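Flestier Hand-Held Gripper Kit, Two-Hand Set
Supplied by Morkimix

The Flestier set is a pair of hand-held grippers for recording manipulation work without a robot arm in the loop. The operator holds one in each hand and does the task directly. Each gripper has a gray body, dark fingers and a white marker cube at the rear, printed with black square codes for pose tracking. A green light on top of the cube can be checked from across a table.

The set is meant for small parts handled at table height. Short cylinders and shallow boxes suit the fingers well. Flat sheet stock does not.

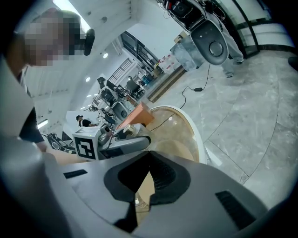
Zelent wrote that the cubes track well at normal working distance, but that new operators tend to turn the wrist inward and lose a face, and that the manual should cover this before it covers charging. The May revision of the manual moves grip posture to section 5.

Setup

Keep the upper face of each cube in view of the overhead or head camera. Run calibration once per session and again after any cube is removed – the seat is keyed, but the offset is stored per cube. Glass tables are acceptable if the exposure is fixed first. Route cables away from the side where the operator stands.
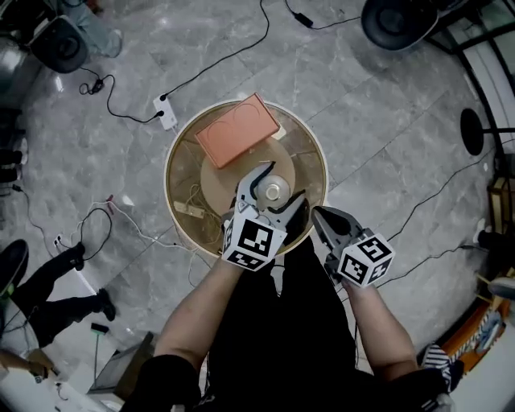 Two-hand use at a round glass-topped table, marker cubes above the fists.

Specifications

Grippers per set: 2
Marker cubes per set: 2, keyed
Calibration: 22 poses per gripper
Recommended finger pad change: every 300 hours
Price per set: $3,939

Finger pads are a wear item and are sold in pairs. The Sukprasert case is ordered separately and holds one full set with spare pads. Older single-hand units can be matched to a second gripper, but both must run the same firmware. Send the serial number with the order.

Page updated November 19, 2018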